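Stornorero 50 tabletop star projector

I've been sending out my exoplanet newsletter for a while now, and the thing people write in about most is still this: "OK, but where are all these stars from where I'm standing?" So I finally put together a product page for the projector I use myself, the Stornorero 50, which I sell through my little shop, Dasau (it's just me, so please be patient in December!).

What it does is throw the nearby stars onto your ceiling, and only the nearby ones. Most home planetariums give you thousands of dots and a swirly Milky Way, and that's lovely, but try picking out Tau Ceti in it. The Stornorero disc has the stars out to 50 light years and leaves the rest dark. Red dwarfs come out a dull orange, sunlike stars a pale yellow, and the ones with known planets get a tiny ring around them. I still get a kick out of the rings.
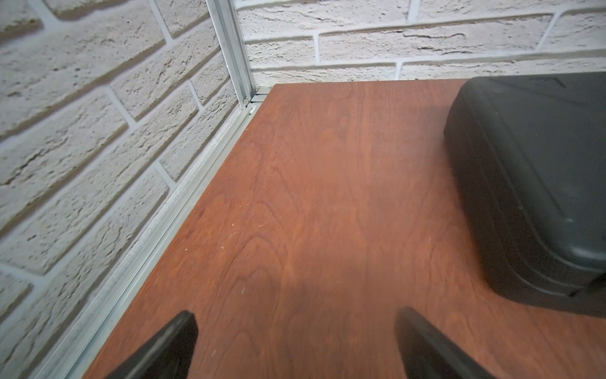
Cherry-toned tabletop with aluminum rail and corner post.

You'll want a flat surface 6 feet below the ceiling, give or take what your room allows. Closer than that and the rings blur into the stars, and the focus wheel can't quite save it. I run mine on the low setting for reading and the high one when friends are over (they always ask for Proxima first, and it's always fainter than they hoped).

The optics are made by Maruyama and the housing by Sastex. I tried a cheaper lens for a few months and went back. It had a purple fringe on every bright star, and Sirius looked like a grape.

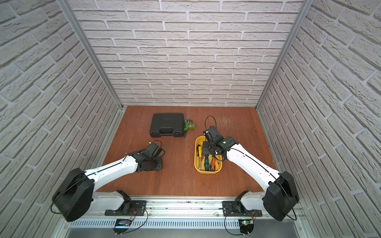 The bulb is an LED with a stated life of 3000 hours, and you can swap it yourself with the small screwdriver in the lid. Please don't touch the lens with your fingers when you do this! If you already did, a dry microfiber cloth is fine. Skip the window cleaner.

A few people have asked if the planets themselves show up. They don't, just the rings. I do have a second disc with orbits drawn to scale for a handful of systems, but it's a different kind of fun and you lose the star positions, so I sell it separately.

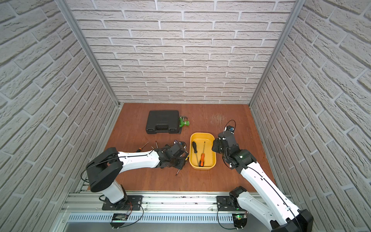

It also only fits the newer housing. Check the underside of yours for a square label before you order it, or email me a photo and I'll look.

Price: $69, disc and power cord included
Ceiling distance: 6 feet
LED life: 3000 hours
Star disc: stars out to 50 light years
Returns: send it back in the original box and I'll refund the projector, but you pay the postage

Page updated 9/11/24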